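**Clumton Linen Room – progress report to the Lollaner Fund, April 2021**

Hello again, and thank you for the patience with the spreadsheet I sent last time (the tabs were in the wrong order, sorry!). You asked for something you could read over a cup of coffee, so I've left the receipts in the separate folder and I'll just tell you how it's going.

First, the money. You gave us $2,000 for shelving, bins, mending supplies and a proper folding table. Most of it is spent. The shelving was the big one, and I went back and forth on it for weeks – the wire kind is cheaper but it leaves ridges in anything soft that sits on it for a while, and I didn't want to hand a family a tablecloth with stripes pressed into it. In the end I bought solid shelves from the Fogh warehouse sale and paid a bit more for delivery up the stairs. There's still some left in the mending line, which I'd like to keep for thread and elastic and not move to anything else, if that's all right with you.

The table is wonderful. I know that's a silly thing to say in a report! But before it arrived we were folding on top of the donation boxes, and every time someone needed to get into a box the whole pile had to come off and start again. Now there's a surface at the right height, with space at one end for things that are waiting to be checked and space at the other for things that are ready to go up on a shelf.

## How the fabric moves through the room

We've settled into a routine that I think will hold. A bag comes in, it gets opened and emptied the same day if we possibly can, and anything that smells musty goes straight into the wash pile without a debate. After washing it comes back for what I call the look-over, where you hold it up to the window and check for thin patches, stains and seams that have given up. Good pieces get folded. Pieces with a small problem go to mending. Pieces with a big problem go to rags, and the rags go to the bike workshop downstairs, where they're very happy to have them.

I spent an embarrassing amount of time on how we fold. Everyone arrives with their own way of doing it, and everyone's own way is the right one. What we needed was for pieces of the same kind to come out the same size, so they'd stack without sliding and you could pull one from the middle. So there's now a card on the wall: lengthwise first, smooth it out, lengthwise again, then across until it's as wide as the shelf marker. The fold faces out. Loose edges go to the back. Thick things get one fold fewer.

Checked and striped fabric turned out to be the best thing for teaching this, by the way. If the cloth has squares on it you can follow a line and see right away when you've wandered off, and a plain white sheet gives you no help at all. I've put a few checked pieces aside for practice, and new people start on those before they touch a fitted sheet (nobody should start on a fitted sheet).
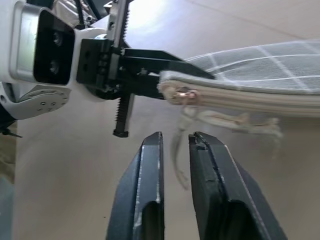
Do the checked pieces go out to families like everything else?

They go out with everything else once they've passed the look-over, and the practice pieces are swapped for others every so often so none of them sits here for months.

## Labels and shelves

The shelves are sorted by what a thing is for, and only after that by size. I had it the other way around at first and it drove me up the wall, because a small tablecloth and a large bath towel would end up as neighbors and people kept grabbing the wrong one. Now it's bedding on the long wall, towels next to the door, kitchen and table things opposite, and an odds-and-ends shelf that I check whenever I'm feeling brave. Curtains are the real headache. They come in pairs, or they ought to, and the moment one of the pair gets washed on a different day you've lost it. We tie them together with tape now as soon as they come out of the bag.

Labels: I tried paper ones taped to the shelf edge and they curled up and fell off. The current ones are fabric tags tied on with string. They look a little homemade, but they stay put, and you can move them when a shelf changes jobs, which happens a lot at this stage.

The bins are the part of the budget I'd spend differently. I bought 14 of the deep ones and they're too deep. Whatever is at the bottom stays at the bottom, and by the time you've dug it out, everything on top needs folding again. I've moved them over to incoming bags and rags, where it doesn't matter, and the folded things live on open shelves. So they haven't gone to waste, but I'd have bought fewer, and shallower.

## Mending

Slower than I promised. I had pictured the mending pile going down every week, and what it does is stay about the same height while its contents change. Hems are quick. Pillowcases are quick. Quilts eat whole afternoons, and I've gotten stricter about which ones we take on. If the filling has shifted into lumps it goes to the animal shelter for bedding. I felt bad about that for a while, and then I saw how the shelter staff reacted to a carload of lumpy quilts and I stopped feeling bad.

One of the two sewing machines we were lent needs a new belt, and I've ordered it out of the mending line.

## Handing things out

The Skaltolora housing office is our main partner for this, and the arrangement is simple. They send a list of what a household needs, we make up a bundle, they pick it up. We wrap each bundle in its own flat sheet with the corners knotted on top, so there's no bag to buy and nothing to throw away. Last time I said we'd turn a list around in three days, and we mostly do. The lists that run over are nearly always waiting on one thing, usually bath towels. We can't get enough bath towels! If your newsletter has a spare corner, a line about towels would help us more than almost anything.

## What's next

Before July I want to finish the second set of shelves, get curtain pairs measured and tagged with their length, and write up the folding card so it has drawings as well as words. I'd also like to try a changeover of the winter blankets, which are taking up the best spot in the room for no good reason now that it's warming up. They can go up high until fall.

I'm not asking for more money in this report. I may come back to you about a second folding table, because when a big donation and a wash day land together there's a bit of a line at this one. I want to see how summer goes first.

Come by and see the place if you're ever in Clumton. The stairs are steep, so wear sensible shoes, and if you've got any old bath towels at home you know what I'm going to say.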